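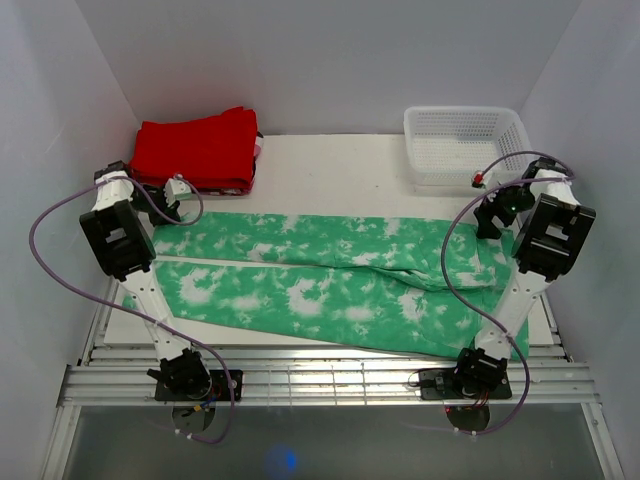
Green and white tie-dye on the board, red pile back left, basket back right.

Folding table, gallery page
Put up by Bijan Pakzad, 4 July 2019

Quick page this, the long one will have to wait. A few people asked how we do the folding for the summer swap at Clitimside. Two pictures and then the notes I keep meaning to type up.

For anyone new: the swap is clothes only. Bring what you like, take what you like, whatever's left goes on to the Prolgate shop in the van. Everything gets washed and folded first. Last January we had 225 pieces through and half of it went out on the rails creased to bits, my fault mostly. So this time, proper folding, one pile per colour.

On the green one — it's the piece people keep asking after. Mint green with cloudy white patches all over. Very much a summer thing. It's going in with the long stuff, so look on the long table and not on the small tops rail, where somebody will put it anyway.

Tie-dye is a pain to fold neatly because the pattern hides the edges. With a plain red top you can see straight off where the hem is. With this, no chance. You go by feel. Flatten it with your hand from the middle outwards and find the seam, then start.

The reds are folded square and stacked, which is how I'd like everything to end up. There's a bit of white and pink peeping out down the side of the pile, might be a label, might be something paler tucked in the folds. Will have a look before it goes on the rail.

The basket is the white plastic one with the little square holes. Looks empty in both pictures. Please don't use it for shoes, we had that in January and it took me an evening with a toothbrush.

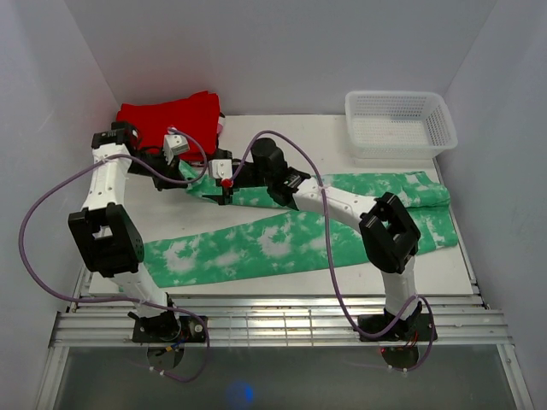
How I'd like things folded

Lay it flat first. All of it. Sleeves or legs out straight, no rushing this bit. If it hangs off the board, pull it back on.

Long pieces: one half over the other, lengthways, then up from the bottom in thirds. Tops: arms in behind, sides in, then halve it. Jumpers the same but looser, they hold a crease for weeks.

Press the fold with the flat of your hand. Not your nails, the thin cottons don't like it.

Square edges if you can. A wonky pile slides over the minute someone pulls a thing out of the middle, and they always pull from the middle.

No pins. Somebody pinned the scarves last time and I am still finding them.

What goes where

Long table — trousers, skirts, dresses, the green tie-dye.
Small rail — tops and shirts.
Rashti's crate (the big blue one by the door) — scarves, belts, odd socks if they must.
Coats on the hooks in the corridor, 7 hooks so double up.

Piles by colour within each. Reds at the back please, they're done and I don't want them knocked. If you find a red thing that hasn't been washed, don't put it on the pile. Wash bag, then cold wash on its own. We had a pink incident in January.

Washing

Teler powder only, the plain one. No softener, two people come out in a rash with it. Anything tie-dyed goes in seperately the first couple of times, cold, and dried in the shade. I don't know how well the green is going to hold in the wash so whoever takes it home, be careful with your whites.

Tags

69 tags left in the tin, that's not going to be enough, more on order. One tag per piece, size on the front, nothing on the back. Tie it through the label or a belt loop. If the label's been cut out just guess the size and put a question mark.

Bringing things

Drop off any evening up to the day before, side door, bell's a bit stiff so lean on it. Clean if you can. If not say so and put it in the wash bag instead of sneaking it onto the table, I can always tell.

No underwear, no wet things, no single gloves.

More pictures when the rails are up, hopefully over the weekend. If you've got nice ones of your own from the January swap send them over and I'll add them at the bottom, with your name or without, just tell me wich.

Bijan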